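Womard Under-Counter Water Softener
Section 4: Setting the hardness and first regeneration

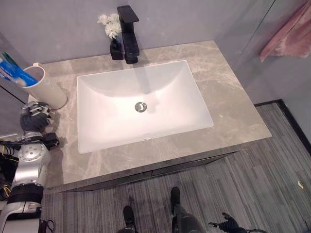
Leandro Cantero asked whether the hardness figure has to be entered again after a power cut. It does not. The setting is held in memory, but the clock is lost after 15 hours without mains power and must be reset as in step 4.8.

Before you start

The softener must be plumbed in, levelled and flushed as set out in Section 3. The bypass valve must be in the BYPASS position. You will need the test strips supplied, a clean glass and enough tablet salt to fill the cabinet to the upper line.

Note: Block salt cannot be used in this model. Granular salt may be used only with the mesh tray fitted.

4.1 Run the cold tap at the basin nearest the incoming main for two minutes. Fill the glass.

4.2 Dip a test strip in the glass for one second, shake off the drops and lay it flat. Compare it with the colour chart after one minute. Strips read later than this will show too high a value.

4.3 Write the value on the label inside the cabinet lid. The chart is in milligrams per litre as calcium carbonate. If your water supplier quotes another unit, convert it with the table in Appendix B before going further.

4.4 Plug in the power supply. The display shows the software version, then a flashing hardness value. The factory value is 283.

4.5 Press UP or DOWN until the display matches the value on the label. Hold SET until the figure stops flashing.

Note: If the test falls between two colours, enter the higher value. The unit will use slightly more salt.

4.6 Pour tablet salt into the cabinet up to the upper line. Do not cover the brine well cap. Wipe any spilt salt from the rim so that the lid seals.

4.7 Turn the bypass valve slowly to SERVICE, a quarter of the way at first. Wait until the sound of running water stops, then open it fully.

Caution: Opening the valve quickly can push resin into the outlet pipe. If beads appear at a tap, return the valve to BYPASS and see Section 7, fault 19.

4.8 Hold CLOCK until the hours flash. Set the hours, press CLOCK again and set the minutes. The unit does not adjust itself for summer time. Correct the clock by hand in spring and again in October.

4.9 Hold REGEN for five seconds. The first regeneration starts at once. Water remains available during the cycle but is not softened, so avoid drawing hot water until the display returns to the time of day.

Caution: The drain hose carries salt water under pressure. Check that it is clipped at both ends before step 4.9 and keep the air gap clear.

4.10 When the cycle has finished, repeat the test in 4.1 and 4.2 at the same tap. The strip should match the lowest colour on the chart. If it does not, check that the bypass valve is fully open – a partly open valve mixes hard water into the supply.

Hot taps will go on giving hard water until the contents of the cylinder have been used.

Drinking tap

At least one cold tap must stay on the unsoftened supply. Fix the label marked HARD WATER beside it. For pipe sizes and the position of the branch, see Section 2.

Section revised April 2, 2021.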